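Walking the Old Powder Line at Ullville

Tirkalent Mill shut its gates long before Tontantzin Bañuelos was born, but she talks about it as if she had clocked in there last week. "I came for the creek and stayed for the ruins!" she says, laughing (she has walked the old wagon road 49 times now, and keeps a notebook for every trip).

The mill ground flour first, then switched to paper under the Antoniuk family, who dug the race that still runs behind Atach Street. "You can follow it for 2 miles if you don't mind nettles," she says. "And the stonework, oh, it's gorgeous."

We talked at her place over coffee, with maps on every chair, and she kept jumping up to find another one.

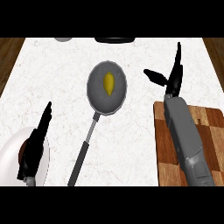 What the ledgers showed

Her best find came in May, when a neighbor lent her seven pay ledgers. "There were 40 names on one page, and I knew some of those families! I read until two in the morning."

She is now matching the names to houses on the hill, and she leads a walk from the lower bridge every Wednesday. "Bring boots," she says. "The bank is still soft by the sluice."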